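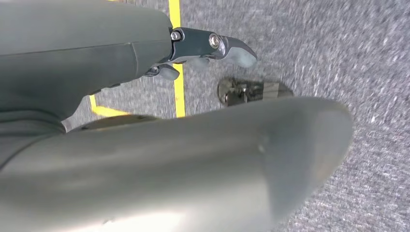

Flalora is moving across the street, and I went over to watch the packing

13 Dec 2020

If you walked down the hill in Prolberg this week and saw brown paper taped over the windows at Flalora, don't panic. The shop isn't closing. It's moving to the old Lindemann drugstore on the other side of the street, and it opens again as soon as the shelves are up and the sink works, which Theda Rathjen hopes will be before Christmas. She wouldn't give me a day. I asked three times.

For anyone new in town, Flalora is the secondhand kitchen store, the one with the row of soup pots in the window (and for a while in September, a fondue set that I still think about). Rathjen has run it out of the same narrow room since she took it over from Helmut Vogler, who sold lamps there and left behind a lot of hooks in the ceiling. She used every one of them for ladles and colanders and whatever else had a hole in the handle. They all had to come down this week, and tall people in Prolberg can now relax.

The new place has 711 square feet, and she says it feels like a ballroom. I wouldn't go that far, but you can turn around in it with a shopping bag on each arm, and you could never do that at the old one without apologizing to a stack of plates. It also has a real back room with a door. The old back room was a curtain.

I stopped by to get a quick quote and ended up staying the whole afternoon, wrapping saucers in newspaper with my coat on. The door was propped open for air, we all had masks on, and my fingers were black with newsprint by four o'clock. I had a wonderful time! I'd never thought much about how you pack a store like that. Plates go in on their edges, standing up like records. Glasses go on top of nothing and nothing goes on top of glasses. Lids travel with their pots, taped on upside down so the knob points in, and if you find a lid without a pot it goes in a crate marked ORPHANS, and you would not believe how full that crate got.

Rathjen had her inventory list with her, printed out and stapled at the corner, and she was going through it with a green pencil. The count stood at 1,642 pieces, not including flatware, which she sells by weight and has never counted. They fit into 171 boxes. I know the number because Fotis Vlachopoulos wrote it on the wall next to the light switch when the last one was taped, and underlined it.

Vlachopoulos is doing the carpentry over at the Lindemann place. The long drugstore counter stays, with its little brass rail, and he's building open shelves behind it up to the height Rathjen can reach without the step stool. There was some back and forth about this while I was there. He wanted one more shelf. She said a shelf she can't reach is a shelf she has to dust with her eyes closed. He's building one less shelf.

The old drawers are staying too, and I was glad to hear it. People my age will remember those drawers – cough drops in the top left, corn plasters somewhere lower down – and a few of them still smell like camphor if you put your nose in, and of course I did. Cookie cutters are going in there, along with corkscrews, piping tips, egg slicers and all the other small stuff that used to live in shoeboxes under the table.

The part I liked best is the plan for the back room. Naima Ait Brahim, who some of you know from her bread stand, is going to use it two mornings a week to show people how to bring old pans back. Cast iron mostly, but she told me she'll look at anything. She had a skillet with her that she'd found in one of the crates, rusty orange all over, and she was so pleased with it that she carried it around for most of the afternoon. The mornings won't start until it's allowed and sensible to have people standing close together at a stove again. She'd rather wait than do it with half the windows open and everybody shivering, she said, and I'm with her on that.

Not everything is going across the street. The big oak table from the middle of the shop doesn't fit through the Lindemann door (Vlachopoulos measured it twice, then took a leg off and measured again). Eckhard Albers has bought it for his dining room and is picking it up once his brother-in-law is free. Until then it stays where it is. The cash register is retiring as well. It's a Nukeo, it sticks on the seven, and Rathjen has been rounding prices to avoid sevens for longer than she'd like to admit. I went home and checked my receipts and it's true, I have never paid seven of anything there.

A few practical things, as I was asked to pass them on. If you left something with Flalora on commission, it has been packed with your name on it and you don't need to do anything. If you put a pot on hold, same thing, it's in a box with a red sticker. Please don't leave donations on the old doorstep. Two bags of mugs turned up there on Thursday night and got rained on, and somebody nearly fell over them in the morning. Rathjen will take things in again at the new address when the door is open, and not before. She does still need newspaper, quite a lot of it, for the larger platters and the window display. You can hand it to Vlachopoulos any morning at the Lindemann side entrance. Knock hard, he has the radio on.

Hours will be the same as they were, closed Mondays, with a later start on Saturdays. The phone number stays the same too, though right now the phone itself is in one of the boxes and she isn't sure which. If it rings and rings, try again after the weekend.

I asked about the fondue set, by the way. Sold, the first week of October, to somebody from out of town.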